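When the hand wouldn't let go

Kristóf Vörös has spent most of his working life being told that a machine is fine. He services and assesses automated handling gear for a small consultancy, Skososham, and he has the manner of a man who has sat through plenty of demonstrations with his arms folded.

I went to see him over a fault last August involving a robot hand running Plorkex, the grip software sold by Bravar. The job was as plain as jobs get: pick up a small red item from a white table, carry it across to a basket, let go. On the seventh day of the trial the hand picked up, carried, and didn't let go. An operator reached in to free the item and had her finger pinched between thumb and palm. She was bruised and went back to work the next morning, and the incident report ran to three lines.

"Three lines," says Vörös. "I've written more than that about a squeaky door."
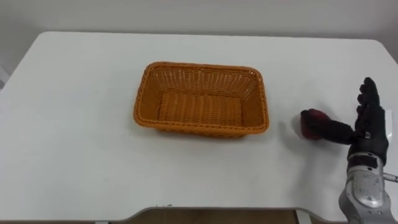

4 min read | Published 23 January 2023

He doesn't think the pinch itself was remarkable. What bothers him is the explanation that came with it. Bravar's first response put the failure down to "operator intervention during an active cycle", a phrase he repeats slowly, twice.

"She intervened because it had stopped. From where she stood, the cycle was over. The arm was still, the hand was still, the light on the controller was green. So who decided it was active? The software did, and it kept that to itself."

The logs, when he finally got them, covered 1116 attempts. He had asked for them in the first week and was sent a slide presentation. In the logs the release command had gone out and been recorded as completed, and the system then moved to a waiting state with the thumb motor still holding force. Nothing checked whether the item had left the hand. The program assumed it had, because it had been told to.

I put it to him that this sounds like an ordinary software bug, the kind that gets patched and forgotten.

"It was patched," he says. "I'd like it not to be forgotten. They called it a rare timing condition. Rare compared with what? I asked for the rate and they gave me an adjective."

Bravar has since added a check on motor current after each release, and a warning tone if the hand is still under load. Vörös agrees both are improvements. He is less taken with the tone, which he says can't be heard over a compressor, and he would like the green light to go amber whenever there is force in the fingers.
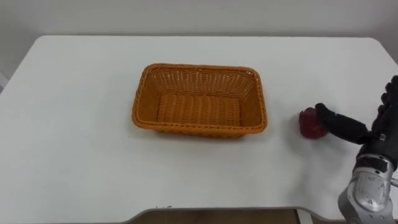 The fault, in his view, began with how the trial was judged. Every attempt was scored on whether the item ended up in the basket, and a score like that has very little to say about how the hand behaves at either end of the trip. He would have had somebody watching the contact itself. With the thumb pressed up against the side of the red piece, as it is there, he wants to know how hard it is pushing and what the controller believes it is doing. "That's your pinch point, right there, and it's the bit they had no column for," he says. "They had a column for basket."

Jaidee, the packing firm that hosted the trial, has kept the arm but changed the rules around it. Staff now cut power to the hand before reaching across the table, whatever the light says. It adds time to every stoppage and the shift supervisors have complained. Vörös wrote the rule and has no plans to soften it.

Does he trust the hand now? He looks a bit pained at the word.

"I don't trust it or distrust it. It's a motor and some linkages. I look at what happens when it's wrong, and last August what happened was a green light and a sore finger. Show me another long run with the new check in it, with all the failures left in, and I'll read every line."

He has asked Bravar for exactly that. When we spoke he was still waiting – they had offered him a site visit and lunch.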